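미들타워 청소 주기와 흡기 필터, 다들 어떻게 잡으시나요

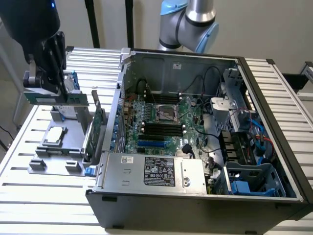

측판을 연 타워 케이스. 눕혀 놓은 상태.

작성자: clumau_desk
사무실 PC를 책상 밑 바닥에 두고 씁니다. 전면 흡기 2개, 후면 배기 1개 구성이고 전면에는 기본 나일론 필터가 있습니다. 지난 5월에 필터를 뺐다가 부하 온도만 확인하고 다시 끼웠는데, 필터 유무에 따라 CPU 온도 차이가 꽤 났습니다. 청소 주기를 시간 기준으로 잡을지 온도 기준으로 잡을지 의견 부탁드립니다.

답글 1
작성자: 젤템스테드
가동 시간 기준이 관리하기 쉽습니다. 저는 3000시간마다 내부까지 열고, 필터는 그 사이에 수시로 텁니다. SMART의 Power-On Hours 값을 보면 따로 기록할 필요도 없습니다.

답글 2
작성자: marek_h
시간 기준은 반대합니다. 바닥에 카펫이 있는지, 반려동물이 있는지에 따라 같은 시간에도 쌓이는 양이 전혀 다릅니다. 실내 온도를 같이 적어 두고 유휴 상태와 부하 상태의 온도 차(ΔT)를 비교하는 쪽이 맞습니다. 저는 팬 회전수를 고정하고 30분 부하를 건 뒤 마지막 구간 평균만 씁니다.

답글 3
작성자: 젤템스테드
ΔT가 올라갈 정도면 이미 방열판 핀 사이가 막힌 뒤입니다. 예방 정비 기준으로는 늦습니다.

답글 4
작성자: marek_h
핀이 막히기 전에 필터 저항부터 올라갑니다. 필터를 뺀 값과 낀 값을 비교하면 초기에 잡힙니다. 원글 작성자분이 이미 하신 방법입니다.

답글 5
작성자: urby_fan
양압 구성이면 주기 자체가 길어집니다. 흡기 유량을 배기보다 크게 잡으면 필터가 없는 틈새로 들어오는 먼지가 줄어듭니다. 다만 팬 개수로 계산하면 안 됩니다. 흡기 쪽은 필터 때문에 실제 유량이 떨어지므로 2:1 구성이라도 중립에 가까운 경우가 많습니다. 후면 슬롯 커버 틈에 휴지 조각을 대 보면 방향은 확인됩니다.

답글 6
작성자: clumau_desk
대 보니 안쪽으로 붙습니다. 음압이네요. 후면 팬이 3000rpm 넘게 도는 구형 제품이라 그런 것 같습니다. 전면은 훨씬 느립니다.

답글 7
작성자: urby_fan
그러면 후면 팬 곡선부터 낮추세요. 필터 교체는 그다음입니다. DC 제어인지 PWM 제어인지 보드 설정에서 확인하시고, 3핀 팬인데 PWM 모드로 되어 있으면 항상 최대 회전입니다.

답글 8
작성자: 개빈T
청소 방법도 적어 둡니다. 전원 케이블 분리, 케이스는 눕혀서 작업, 팬 날개는 손가락으로 고정하고 에어를 붑니다. 그래픽카드는 브래킷 나사와 슬롯 걸쇠를 둘 다 푼 다음 수직으로 뺍니다. 걸쇠를 안 풀고 당겨서 슬롯을 깨 먹는 사례를 자주 봅니다.

답글 9
작성자: 젤템스테드
카드는 굳이 안 빼도 됩니다. 탈착을 반복하면 단자만 닳습니다.

답글 10
작성자: 개빈T
1년에 한 번 정도로 문제될 수준은 아닙니다. 카드 아래쪽은 안 빼면 청소가 안 됩니다.

답글 11
작성자: clumau_desk
후면 팬이 3핀이었고 PWM 모드로 잡혀 있었습니다. DC로 바꾸고 곡선을 낮추니 휴지가 바깥으로 밀립니다. 소음도 줄었습니다. 주기는 일단 ΔT 기준으로 기록해 보고, 케타니 메시 필터로 바꾼 뒤 수치를 올리겠습니다.

답글 12
작성자: marek_h
필터 바꾸기 전 기준값부터 남겨 두세요. 실내 온도도 같이요.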